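Automated washroom cleaning at Trutham

The Trutham site is a distribution centre operated by Hakala at Plornlow. It employs 115 people over two shifts and is known locally for the introduction of cleaning robots in its staff washrooms. The programme uses the Zutell, a mobile machine with arms that is leased to the site with a service contract.

Background
Before the programme began, washrooms at Trutham were cleaned by hand by a team of 12, working mostly at night. The work was paid at the lowest grade on the site, and turnover was high. Corridor and warehouse floors had already been given over to ride-on and self-driving scrubbers, but toilets, basins and bins were left to staff. Small rooms with fixtures close to the walls were considered too awkward for the machines then on the market.

The first Zutell was delivered in September and spent its early weeks in a single washroom under supervision. Use was later extended to all 24 cubicles in the building.

Operation
A cleaner opens the washroom, puts out the closure sign and starts the machine from a tablet. The machine works through the cubicles in a fixed order. Tasks assigned to it include raising and lowering the seat, brushing the bowl, wiping the rim and flushing. Anything it cannot identify or reach is flagged on the tablet and left for the cleaner.

Fittings differ from room to room. Tank, seat, brush and wastebasket have to be dealt with separately, and a basket that has been shifted since the last round may have to be found again before work can go on.

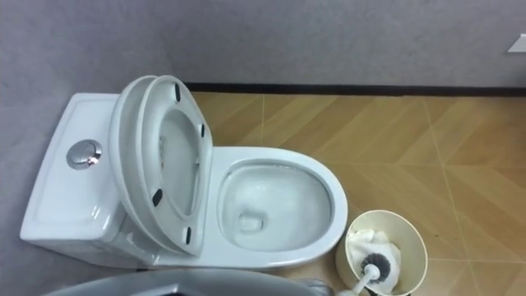
Does a cleaner still have to be there while the machine works?
One cleaner stays within call for the whole round, and may look after two machines at a time. The cleaner refills supplies, changes bin liners, deals with flagged items and signs off each room before it reopens.

Effects on staff
No cleaner was dismissed when the machines came in, under an agreement that was to be reviewed yearly. The team became smaller as people left and were not replaced. Those who stayed were retitled washroom attendants and moved up one pay grade after a short course on operating the machine and clearing faults.

Lewis Sutherland, the shift supervisor during the changeover, kept a log of the machine's stoppages and of the hours staff spent on each round. In its first year the log recorded 3,307 calls for help, most of them settled at the tablet. Sutherland wrote that kneeling and scrubbing had dropped sharply, while time spent waiting and watching had gone up. Some attendants preferred the new arrangement. Others found it dull, or disliked being answerable for work they had not done themselves.

Night hours were also affected. Rounds could be spread through the day, and several attendants moved to day shifts. This suited those with children at school but cost them the night allowance, a point still in dispute when the agreement came up for review.

Later changes
A revised agreement took effect on May 5, 2019. It set a limit on the number of machines one attendant could look after and restored part of the lost allowance. It also gave attendants the right to take a machine out of service without a supervisor's approval.

See also
Floor scrubber
Service robot
Shift work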